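Gott, auf 800 Karten verteilt

Ein Kleinverlag bringt die Debatte um die Gottesbeweise als Zettelkasten heraus. Man darf ihn auch von hinten lesen.

Wer sich bisher durch die Religionsphilosophie arbeiten wollte, brauchte Geduld, ein gutes Kissen und die Bereitschaft, auf Seite 340 noch zu wissen, was auf Seite 12 mit »notwendig« gemeint war. Der Verlag Mukwood verlangt ab Februar nur noch das Kissen. Dann erscheint »Anselm und die anderen« von Gheorghița Cârstea, eine kritische Durchsicht der bekanntesten Argumente für die Existenz Gottes, aufgeteilt auf 800 Karten in einem Kasten.
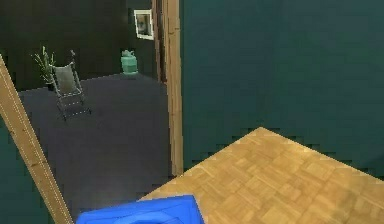
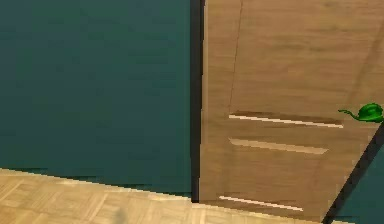

Zwölf Register und ein Vorwort, das man suchen muss

Der Kasten ist in zwölf Register gegliedert. Das erste gehört dem ontologischen Argument, das letzte trägt die Aufschrift »Vermischtes und Verlegenheiten«. Dazwischen finden sich die üblichen Verdächtigen: die erste Ursache, die Feinabstimmung des Universums, das moralische Argument, die religiöse Erfahrung, Pascals Wette. Die Wunder haben ein eigenes Register bekommen, das nach Auskunft der Autorin zweimal gekürzt wurde und jedes Mal länger zurückkam.

Jede Karte behandelt genau einen Gedankenschritt. Auf der Vorderseite steht die Prämisse, auf der Rückseite der stärkste Einwand, der Cârstea dagegen eingefallen ist. Wo ihr keiner eingefallen ist, bleibt die Rückseite leer. Das kommt sechsmal vor, und welche Karten es trifft, will der Verlag vor dem Erscheinen nicht verraten. Im Haus hofft man wohl, dass beide Lager schon aus Neugier kaufen.

Das Vorwort steckt irgendwo im fünften Register. »Wer es vorher liest, liest den Rest mit meiner Brille«, sagte Cârstea bei der Vorstellung des Projekts. »Die ist aber für mich angepasst worden.«

Bekannt wurde die Autorin mit einer Artikelreihe auf der Plattform Tistuveo, in der sie über mehrere Jahre hinweg apologetische Sammelbände besprach, Aufsatz für Aufsatz und ohne erkennbare Eile. Die Reihe hatte eine treue Leserschaft, die sich vor allem in den Kommentaren untereinander stritt. Unter dem Beitrag zum Fürbittgebet standen zuletzt 1019 Wortmeldungen, von denen Cârstea nach eigener Aussage alle gelesen und einige bereut hat. Etliche Einwände von dort haben es auf die Karten geschafft, mit Dank und unter dem jeweiligen Benutzernamen. Das verleiht dem Apparat eine gewisse Farbe. Zwischen Thomas von Aquin und David Hume meldet sich nun gelegentlich ein »Zwiebelturm«.

Eine Atheistin, die dem Gegner den Stuhl hinrückt

Cârstea selbst glaubt nicht, macht daraus aber keine Nachricht. In den vorab verteilten Karten fällt auf, wie gewissenhaft sie die gegnerische Position erst einmal aufbaut, ehe sie daran rüttelt. Dem kosmologischen Argument räumt sie sogar ein, es werde »meistens von Leuten widerlegt, die es nicht gelesen haben«. Mit der Frage, wer denn dann Gott gemacht habe, ist sie nach einer einzigen, recht kühlen Karte fertig. Auch die eigene Seite bekommt also ihren Teil ab.

Weniger nachsichtig wird es beim moralischen Argument. Den Satz, ohne Gott sei alles erlaubt, prüft sie an einem Mietshaus mit gemeinschaftlicher Waschküche und gelangt zu dem Ergebnis, dass dort auch mit Gott erstaunlich viel erlaubt sei. Man muss das nicht für einen Beweis halten. Als Lektüre ist es jedenfalls angenehmer als die entsprechenden Kapitel in den Standardwerken.

Widerspruch gab es naturgemäß schon vor dem ersten verkauften Exemplar. Der Gesprächskreis Fellcombe, eine Runde philosophisch interessierter Christen, die seit langem mit Cârstea im Briefwechsel steht, begrüßt das Vorhaben in einer Stellungnahme und zerlegt es sodann. Ein Argument sei ein Gebäude, heißt es darin, und wer es in Einzelteile packe, dürfe sich nicht wundern, wenn niemand darin wohnen wolle. Vor allem beim sogenannten kumulativen Fall, bei dem viele schwächere Hinweise gemeinsam tragen sollen, sei die Kartenform geradezu eine Vorentscheidung. Cârstea hat den Einwand angenommen und als Karte nachgereicht. Er steht jetzt auf der Vorderseite. Auf die Rückseite hat sie eine Erwiderung gesetzt, auf die der Kreis bereits geantwortet hat – zu spät für den Druck.

Gestaltet hat den Kasten das Büro Mészáros, das auf Farbcodes für »eher gläubig« und »eher ungläubig« verzichtet hat, nachdem sich die Beteiligten nicht einigen konnten, wer das Grau bekommt. Nun sind alle Karten cremeweiß. Verwechslungen sind möglich und laut Verlag erwünscht.

Offen ist noch die Frage, was geschieht, wenn der Kasten einmal herunterfällt. Die Karten sind zwar nummeriert, die Nummern stehen aber ziemlich klein in der Ecke. Mukwood rät, in diesem Fall einfach weiterzulesen. Eine gebundene Ausgabe ist für den Herbst geplant, mit Vorwort vorn.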